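Imprimer cette page
Envoyer par e-mail

LISEZMOI : relevé « Lits faits, lits défaits »
Version du 21 avril, tenue par Amedeo Gatti

À lire avant d'ouvrir le tableau. C'est court, c'est écrit vite, je corrigerai les fautes plus tard.

Contenu

516 fiches. Une fiche = un lit, un moment. Chaque fiche dit ce qu'il y a sur le lit, dans quel ordre, et dans quel état : tiré, froissé, replié, en tas. Rien sur les dormeurs. Pas d'âge, pas de nom, pas de numéro de chambre.

Deux lieux :
- Brundwood, la maison, chambres à l'étage et celle du bas
- Kanaan, les appartements loués au mois

145 fiches viennent de Kanaan, le reste de Brundwood. Le déséquilibre est connu. À Kanaan on ne passe qu'au changement de locataire, donc peu de lits en usage, beaucoup de matelas nus avec l'alèse pliée au pied.

Pourquoi ce relevé

Au départ une histoire de linge. On achetait des couvertures sans savoir ce qui servait vraiment. Plaids en trop, draps-housses jamais à la bonne taille, oreillers dont personne ne voulait. Lastell nous demandait une liste pour la blanchisserie et on n'avait rien à donner. J'ai commencé à noter lit par lit. Ensuite d'autres ont voulu s'en servir pour les consignes de ménage, puis pour le rangement des armoires. D'où les colonnes ajoutées en cours de route, et l'ordre un peu bizarre.

Colonnes

- lieu : Brundwood ou Kanaan
- taille : simple, double, grand. « Grand » = tout ce qui dépasse le double, sans mesurer
- couches : de bas en haut, séparées par un point-virgule
- dessus : ce qu'on voit en premier, en trois ou quatre mots
- motif : uni, rayé, pois, animaux, fleurs, autre
- matière : seulement si l'étiquette a été lue ou si c'est évident au toucher. Sinon vide
- oreillers : présents / absents, couleur de la taie si visible
- état : voir plus bas
- remarque : texte libre, souvent vide

La colonne « propre » a été supprimée. Chacun jugeait à sa façon. S'il en reste des traces dans de vieilles copies, ne pas s'en servir.

Les états

tiré : surface plane, bords alignés ou presque
froissé : en place mais avec des plis
replié : une couche au moins rabattue volontairement
tas : plus d'ordre lisible
nu : matelas ou alèse seulement

Entre « tiré » et « froissé » ça se discute. Règle retenue : quelques plis souples ne suffisent pas pour déclasser si la couverture va bien des oreillers jusqu'au pied. J'ai repassé sur les anciennes fiches avec cette règle, j'en ai surement oublié.

Comment on note

Se placer au pied du lit. Regarder d'abord l'ensemble, ensuite remonter vers la tête. Ne rien toucher avant d'avoir rempli « dessus » et « état ». Après seulement, soulever un coin pour les couches du dessous, et remettre.

Vêtements posés sur le lit : en remarque, pas dans les couches. Pareil pour les sacs, peluches, serviettes.
Un plaid en boule compte comme couche s'il est sur le lit. S'il est tombé par terre, non.
Tissu impossible à identifier : écrire « tissu » et la couleur, point. Mieux vaut un « tissu sombre » qu'une fausse housse de couette.

Couleurs

Liste fermée au début, puis abandonée. Maintenant mots simples : rose, rouge, bleu, gris, beige, doré, lilas, foncé, clair. Pas de « vieux rose », pas de « taupe », merci. Les lampes de Brundwood tirent vers le jaune, donc les blancs cassés et les crèmes de l'étage sont à prendre avec des pincettes.

Motifs, cas pénibles

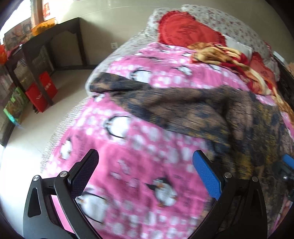

Le motif, c'est la colonne où il y a le plus de disputes, surtout quand un tissu en mélange deux. Au début certains mettaient « pois » dès qu'il y avait des ronds, d'autres « animaux » dès qu'il y avait une bête quelque part. On garde maintenant la figure la plus grande, et le second motif va en remarque. Avec la polaire rose à pingouins ça donne : motif « animaux », remarque « pois blancs et lilas pâle, bandes de ronds clairs ». Le petit texte imprimé entre les bêtes, trop flou, on ne le recopie pas. Et ne pas se fier au sens des pingouins pour savoir où est la tête du lit, il y en a debout et d'autres couchés sur le côté. Se repérer aux oreillers. Même lit, colonne « état » : des plis légers, la couverture descend bien depuis les oreillers, donc « tiré ». Le tissu sombre et la couverture dorée vont dans les couches, chacun à part, sans deviner ce que c'est. Taie : rouge.

Autres cas déjà tranchés :
- rayures avec fleurs dedans : fleurs
- carreaux : autre
- uni avec liseré : uni
- dessus-de-lit réversible : la face visible, l'autre en remarque

Fichiers

lits.csv : le tableau
lits_anciens.csv : avant la règle des plis, gardé pour comparer
armoires.csv : stock des armoires de Brundwood, pas à jour
notes_ornent.txt : la correspondance avec la nomenclature Ornent, utile seulement pour les commandes

Encodage UTF-8, séparateur virgule, sauf dans « couches » où c'est le point-virgule. Si le tableur vous casse la colonne à l'ouverture, importer en texte.

Problèmes connus

- 3 fiches en double à Brundwood, repérées, pas encore retirées (chambre du bas)
- 2 fiches sans lieu. Sans doute Kanaan vu les alèses, mais je ne les ai pas comptées dedans
- « polaire » et « plaid » employés l'un pour l'autre dans les premières fiches. Chercher les deux
- lits superposés : notés comme deux simples, le lien entre les deux est perdu
- oreillers parfois oubliés quand ils sont sous la couverture
- l'hiver pèse lourd dans le relevé, donc beaucoup de couches. Ne pas en tirer un besoin moyen à l'année

Ce qu'on peut en faire

Commandes de linge, oui. Fiches de consigne pour refaire un lit, oui, c'est même le meilleur usage. Calculer un temps de ménage, non, aucune durée n'est notée. Comparer les deux lieux, avec prudence, voir plus haut.

Merci de ne pas faire circuler les remarques telles quelles hors des deux maisons, certaines sont trop précises. La version sans la colonne « remarque » peut se partager librement.

À faire en avril

Retirer les doublons. Relire les « froissé » de l'étage. Demander à Lastell s'ils veulent les polaires à part des couvertures ou ensemble, ils ont dit les deux. Mettre armoires.csv à jour ou le supprimer.

Corrections : les envoyer à Amedeo Gatti avec le numéro de ligne, sinon je ne retrouve pas.

Imprimer cette page
Envoyer par e-mail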